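Bench Practice, Unit 4: Cables, and How to Put Them Away
Handout for the Vitstead short course. Instructor: Holger Nordin
Revised 22 Apr 2026

Reading for this unit: none. There is a literature on coiling cable, and I have spared you it.

1. Why this gets its own unit
Last August the Gratlow teaching lab emptied its cable drawer onto the floor. There were 60 cables in one lump. Separating them took two students an afternoon, and one of them has since changed majors. I don't claim a connection.

2. Terms
Bundle: a cable gathered up and held by something.
Heap: a cable gathered up and held by optimism.
Tail: the free length between the bundle and the connector. Leave enough to plug in without undoing the bundle.
Jacket: the outer covering. Braided jackets look handsome and grab every other braided jacket in the drawer.

3. Coiling
Find the cable's natural curve and go along with it. If a loop flips over, let it, then turn the connector a half twist and carry on. Do not wind around your elbow. You will see professionals do this. They are buying new cables.

Loops should be a hand's width or a bit more. Tight coils feel tidy and put the strain right behind the plug, where cables like to die.

4. Strapping
One strap, around the whole bundle, snug enough to stay put. Rubber bands go sticky. Tape is a confession. The Breslow straps in the supply cabinet come 200 to a box, so "we ran out" will not be accepted before the end of term.
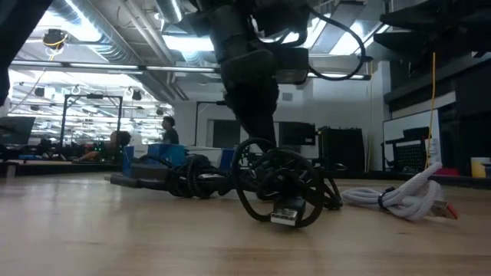 Put the strap on before you set the cable down. A coil left loose "for a second" begins making friends with its neighbors at once.

5. Handling the connector
Hold the plug by its body when you insert or remove it. Pulling on the cord works well, right up to the day it doesn't. Metal USB shells can bend, so don't drop them in a drawer under the Mkhize power supply.

6. For next session
Bring one cable from home, in whatever state it lives in. Coil it, strap it, label it at both ends. No prizes for the worst one, though there is always a front-runner.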